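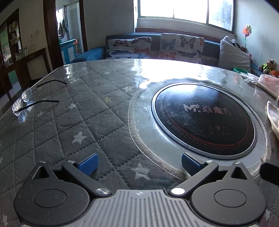 Tritine hand gripper: picking up cloth at home
Soo-ah Jeon, Monditz College, second year project
Build time: January to June

What it is

A gripper you hold and work by hand, two fingers, no motor yet. The motor comes in the next module if I pass this one. Idea was to get the fingers right first, by feel, and only then let a servo near it. Anything a hand can't pick up with this thing a servo isn't going to pick up either, that was the thinking and I still think it.

Target object is cloth. Everyone else in the group picked blocks or cups. Cloth is harder to plan for, it has no proper shape, and the force you want at the start is not the force you want once it is lifted.

Parts and build

Body is grey and ribbed, round black housing on each side. From each housing a linkage comes up to a fingertip, with silver screws at the pivots. Pads are blue and textured. The first pads were smooth and I wasted most of February on them.

Linkage is a Safavi parallel set, bought second hand from Botside, the shared workshop behind the college. Botside also let me use the drill press in the evenings, after 7 when it's quieter. Drilled one side plate wrong. Drilled it again. The spare has the holes a bit further out than the drawing says — the drawing in the appendix is the corrected one, ignore the one in my interim report.

Problems in order of how much time they cost:

Pivot screws backing out. Did them up tight, fingers went stiff. Loosened, they wobbled. Thread lock in the end and leave it overnight.

Fingers not meeting square. One pad touched at the top edge first. Shim under the left one, thin card, then a proper shim.

Return spring too strong. Your hand aches. Swapped for a softer one and now it opens slower, which is fine for cloth but I would not use it for anything you need to drop quickly.

Testing

All testing at home at the living room table. I wanted a normal room with normal stuff in it, and the bench at Botside is too clean to prove much. Shiny top on the table and an induction hob set into it, so you get two surfaces to try, plus the metal rim round the hob which is a good awkward edge.

Method: drop cloth on table, come in from above, fingers open, close, lift straight up, hold, let go. Write down what happened. If the pads closed on nothing it counts as a miss. If it lifted and then slid out before the hold was over it counts as a slip. 141 tries in the log, spread over the last part of May. 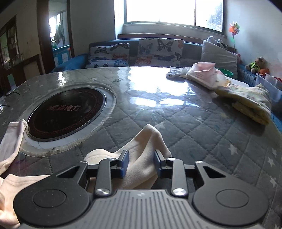
Fig. 2. Pinch grip on the cream cloth, fold standing up between the fingertips.

Pinching a fold works better than pinching an edge. With an edge you have to get one finger underneath and the pads are too thick for that, they just push the cloth along the plastic. With a fold you come down either side of it and close. So a lot of the technique is in finding a fold, or making one by pushing the open fingers down and bringing them together slowly. The texture on the pads helps with this second one, it drags the top layer inwards.

Glare was a nuisance. The window is right behind the sofa and the table top throws it back at you, so in the afternoon I kept misjudging height. I can move my head. A camera on an arm can't, or not so easily, so put this down as something to sort out before the motor version. Blind down or a matt cover, probably.

Also tried going over the hob rim. Cloth catches on it sometimes. Not often enough to say much.

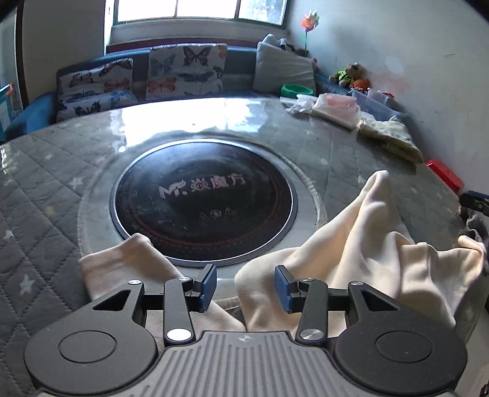 Monditz Student Project Papers, Issue 2, page 7

Bunched cloth, continued. When it is in a big heap, as in the one with the cloth gathered over the front of the table and the pads just closing on it, the question is how much you are going to get. Close high and you take one layer and it peels off the heap. Go deep and you get several, and then the weight is the limit. My heaviest cloth was 300 g and the grip held it if I squeezed properly, but my hand got tired before the spring did so those later rows in the log are a bit worse than they should be. Should have taken more breaks.

What I would change

Thinner pads, at least at the tip. Some kind of stop so it doesnt over-open and knock whatever is next to it. A scale on the handle so that force is a number and not "quite hard".

And measure pad wear. I forgot to do a before measurement so there is nothing to compare to.

Next stage

Servo on the Tritine body, same fingers. Mr Safavi linkage stays — sorry, the Safavi linkage, we call it that in the workshop. Rerun the same log with the same cloths so the two sets can go side by side. Need to book Botside for September before the robot club fills it up.

Appendix A drawings, Appendix B log sheets, Appendix C costs (reciept for the screws missing)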